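Notach opens hand-held demonstration service for teaching robots cloth handling

December 13, 2021

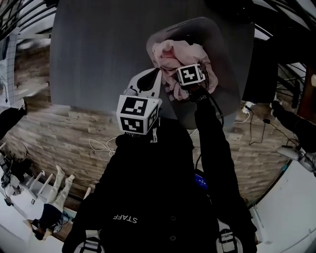 Notach, a supplier of demonstration equipment for robot training, has opened a recording service for manufacturers and laundries that want robots to handle soft goods. Customers send their items to the company's workshop in Irkura, where trained staff carry out each task by hand using portable grippers. No robot is needed at the recording stage. A cube printed with black-and-white square markers sits on top of each gripper so that its position and angle can be worked out from video. On crumpled cloth, such as the pale pink piece bunched up on the grey surface, the operator has to choose where to grip before any folding can start, and that choice is recorded along with the movement.

The service was tested from September with Nundari, a textile rental business. The trial covered 53 types of item, from napkins to work jackets, and produced 427 hours of accepted recordings. Takes were rejected where the markers were hidden for too long or the gripper opening was not logged.

Cloth is difficult to program for in the usual way. A rigid part can be described by its shape, but a towel dropped twice will rarely land the same way. Training from demonstrations avoids writing a rule for each case, provided that the demonstrations cover enough starting positions. Notach asks for at least 100 takes per item, with the cloth dropped afresh before each one.

Two methods are offered. In the first, the operator holds the grippers directly, with the recording equipment worn on a harness. In the second, the operator drives a fixed robot arm by remote control from a separate station. Hand-held work is faster and suits tasks with both hands – folding, turning inside out, pairing. Remote control is slower, but the data comes from the arm that will later do the job, and the limits of its joints are already included. Customers may combine the two, usually with a large set of hand-held takes and a smaller remote set for final tuning.

Recordings are supplied as synchronised video, gripper position and gripper opening, with a short written label for each take. Files are checked by a second member of staff before release. The customer keeps all rights to the data.

Software for converting the recordings to a given arm is provided by Şimşekoğlu, which has worked with Notach on calibration. Conversion is quoted separately.

The smallest order is 300 takes. Bookings for the Irkura workshop are open now, and recording at customer sites can be arranged where there is a clear table, steady lighting and mains power within reach.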